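**Household waste and recycling: notice to residents of Risterstead**

Residents are reminded that the revised sorting arrangements at Risterstead take effect in May. Each household will be issued with 2 bins, one for general waste and one for clean recyclables, and collection will move to 7 a.m. on Saturday.

The residents' office has noted that most misplaced items come from living rooms and bedrooms, where drink cartons, tissues and small packaging are often put into a single bin. Households are asked to check beds, sofas and low tables for empty containers before the bin is taken down. Cartons should be emptied, rinsed and flattened. Used tissues belong in general waste and should not be placed with paper. Loose papers that are to be kept should be filed before sorting begins.
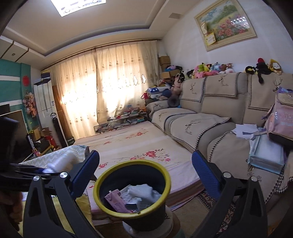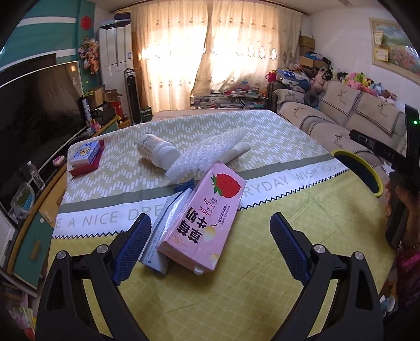
Liudmyla Stasiv asked whether the cap on a milk carton must be removed, and remarked that the earlier notice had said one thing and the label on the new bins another. Caps may be left on. She added that a small bin in the living room had done more for her household than the large one at the door, and that her children now used it without being told.

Bins may be collected from the ground floor office at Risterstead, which is open until 12 noon. Residents who are unable to carry a bin upstairs may arrange delivery with Gorazd Hoxha. Bins supplied under the previous arrangement remain the property of the household and may be kept for indoor use.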